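**Skarkell users' board > Faults and safety > Simulated kitchen tasks**

**Thread: Arm continues to move after a stop request (release 14)**

**vkristiansen**
13/03/2020

I wish to report a fault which our group considers a safety matter, although it has so far been met only in simulation. In release 14 of the Skarkell controller, a stop request sent while the wrist is turning is acknowledged at once, but the arm carries on with the motion already in its queue. The delay in the worst run was 189 control steps. The log for that run shows the request received at step 3793 and the status changing to "halted" at the same step, with joint movement recorded well beyond it.

The kitchen set was in use with the standard limits. We have not altered the planner. I should be grateful to know whether other groups have met the same behaviour.

Valter Kristiansen

**drana_support**

Thank you for the report. Please confirm whether the stop was sent through the task script or from the operator panel. The two follow different paths in release 14. Please also attach wrist views from the affected session.

**vkristiansen**

The stop was sent through the task script in every case. Wrist views from the session follow.
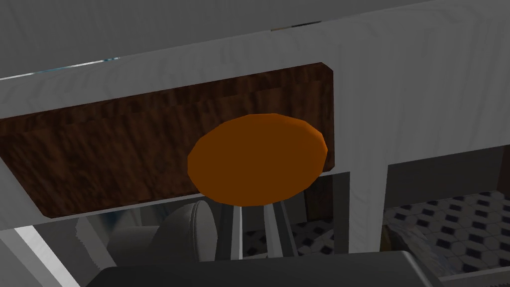
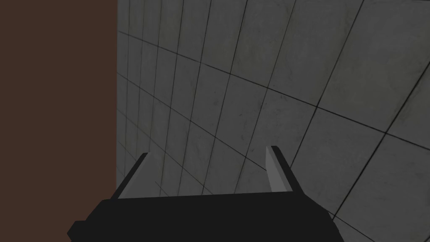
The gripper is in view in both. In the second there is nothing between the fingers, so I do not believe the payload setting can be blamed. I accept that stills cannot show the delay itself, and the joint log should be treated as the evidence.

**Mehwish Malik**

With respect, I would question the title of this thread. The arm is finishing a queued motion, and the manual describes that as the normal result of a "soft" stop. The script call sends a soft stop unless told otherwise. We ran the same kitchen set 20 times in October with the hard stop selected and the arm held its position each time. In my view the fault lies in the default setting and the motion code is sound.

**vkristiansen**

I have read the section to which you refer. It states that a soft stop completes the *current* segment. Our log shows three further segments begun after the request. It also reports "halted" while the joints are still turning, and I cannot see how any default would excuse that. A person relying on that word beside a real arm could be hurt.

**zhong_lab**

We can confirm the false "halted" status on release 14, on a different task set. We have not seen new segments begin after a stop. Our queue length is set to one, which may hide it.

**Mehwish Malik**

I withdraw part of my remark. The status message is plainly wrong and should be put right before anything else. I remain unconvinced about the extra segments until somebody repeats the run with the queue length changed and nothing else - the kitchen set reloads its own limits on start, and that has misled us before.

**drana_support**

The status message has been accepted as a fault and entered under safety. The question of further segments remains open. Until a corrected release is issued, users are asked to observe the following:

- Select the hard stop in all task scripts.
- Do not treat "halted" as proof that the arm is at rest. Check joint speed.
- Do not carry release 14 over to a physical arm.

Mr Kristiansen, please send the full joint log and your queue settings through the Meva upload page.

**vkristiansen**

Both have been sent. I shall repeat the run with a queue length of one, as suggested, and post the log in this thread.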